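Setting the grip for thin parts

Before you start, park the arm, switch off the motor supply and lay the practice tower on its side. Unplug the tower and leave the CPU socket empty -- bent pins are no fun to fix.

1. Loosen both finger links and slide them in until the tips just touch.
2. Open the Fluvo control page and set the close limit to 71. Over 113 and the fingers will flex.
3. Hand the gripper a dead memory module, held by its flat faces, and close at the slowest speed.
4. Jog the wrist toward the slots in small steps. Keep the module clear of the white clips.

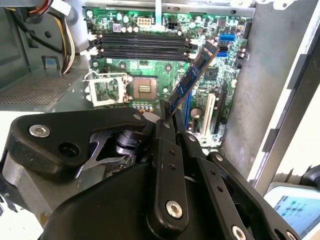

Jadport Shared Workshop -- Robot Arm Group

With the module at a slant like this, stop well above the board and turn the wrist until the stick lines up with the slot. Do not push down yet. If it slips in the fingers, back out, open up and go to step 3 again.

Save the pose under a new name when you are happy with it. The old Ueda poses are still in use for the other bench.

Last edited 29/10/2020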